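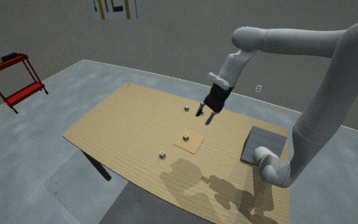
Robot arm over a wooden table, computer render.

Lergate Town Notes

Short travel notes on 196 towns and small cities, with journey times to the nearest larger place. Last updated 2022-04-25.

What is in it

The set has 1,509 notes. Each one is a paragraph or two about a single town: where it lies, how to get there, what the weather tends to be like and what people living there say about prices and work. Of these, 1,325 carry a journey time to a named larger town. The rest either have no regular connection or the writer left the field empty.

Most towns have several notes by different writers. They do not always agree. Kastel is called cheap in some notes and expensive in others, mostly depending on whether the writer had just come from Steinbach. We have left this alone.

Files

notes.csv has one row per note
towns.csv has one row per town
links.csv lists the connections between towns, one row per direction
captions.csv holds picture captions, keyed by note

All files are UTF-8 with commas as separators. Text fields are quoted. Line breaks inside a note have been replaced with a single space.

Fields in notes.csv

note_id: a number, never reused
town_id: matches towns.csv
text: the note as written, after the cleaning described under Cleaning
season: spring, summer, autumn, winter or blank
journey_min: travel time in minutes, door of one station to door of the other
journey_mode: train, bus, ferry, car or mixed
resident: yes if the writer lived in the town when writing, no if visiting, blank if unknown

Journey times

Times are what the writer reported. They were not checked against a timetable. Where a writer gave a range we stored the longer figure. Ferry times do not include waiting at the quay, which matters for Farkcombe, where the summer boat loads cars first and foot passengers often wait a good while. Times in the two directions can differ and are kept as separate rows in links.csv. If you only need one figure per pair, take the longer.

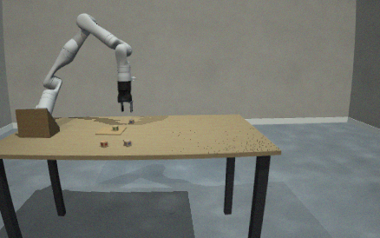

Captions follow the same plain style as the notes. Each is one sentence, says what the main thing is and where it stands, and leaves out opinion. A bridge is a bridge and not a stunning bridge. Captions for town pictures also give the side of the town they were taken from, if the writer told us.

Cleaning

Notes shorter than 200 characters were dropped, as were notes that only repeated a hotel address. Spelling mistakes in ordinary words were left in. Town names were made consistent, so Steinbach is always Steinbach even where writers used the local short form. Phone numbers, email addresses and names of private persons were removed by hand. Prices are in the currency the writer used and have not been converted.

Known problems

Coastal towns are over-represented. Farkcombe alone has more notes than all the inland towns on the Kastel line put together.
Winter is thin. Many ferry towns have no winter notes at all.
Remarks on rent and wages go out of date quickly and should not be quoted as current.
The resident field is blank more often than we would like. Older notes were collected before we asked.
A few notes describe a route by way of Lergate that stopped running. They have journey_mode set to mixed and a stale mark in links.csv.

Use

Suitable for work on short descriptive text, place names and rough comparisons of how people write about travel. Not suitable for planning a journey.

Updates

The next version is due in July and should add the island towns. Corrections can be sent as a plain text file with the note_id on the first line and the new wording under it. Please send one correction per file.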